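Reporting Public Grief – notes for week three

Okay, so these are my notes from the session, tidied up a bit because three of you asked for them (and because my handwriting on the whiteboard was a disgrace). We were talking about how a local newsroom covers a vigil or a memorial in the first two days after something terrible has happened.

I used the Dreren ferry story again. If you missed it: a passenger ferry hit the harbor wall with 152 people on board, 17 of them were hurt, and one crew member died. By the next evening the town had filled the ferry steps with candles. I was on the late shift, my editor was Garnet Pelletier, and I had never covered a death before.

Garnet sent me out with two rules. Get there early, and don't start with a camera. I stood at the back for almost 62 minutes before I talked to anyone, and I'm so glad I did! By then people had seen me, they knew I was press, and a couple of them came over on their own.

Some things I want you to take from it:

Say who you are and which paper you're with before you ask anything. Every time, even if you're wearing a badge.

Ask short questions. "Did you know him?" is fine. "How do you feel?" gets you an answer that could go in any story about any town.

Leave children alone unless a parent is standing right there and says okay.

Write down what people bring – the notes, the kind of flowers, a work jacket – and check the spelling on anything you plan to quote.

We spent a while on numbers too. My first draft said "hundreds" on the steps. Jozef Van Rooij on the copy desk called me and asked where that came from, and I had nothing (I'd guessed, basically). The harbor office had counted 111 at the start of the silence, so that's what we ran, with the office named as the source.
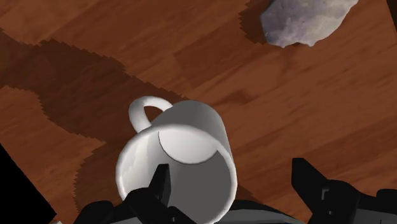

Can I quote someone who was crying when they talked to me?

You can, if they knew you were a reporter and you read the quote back to them once they've calmed down. If they ask you to drop it, I'd drop it.

For next time, read the two Martens clippings in the folder and mark every sentence that has no source. Evelien Segers and Finn Kröger are going first, so please have your copies printed. Drafts of your own vigil piece are due 18th July, by email, and keep them under a page – I do read all of them!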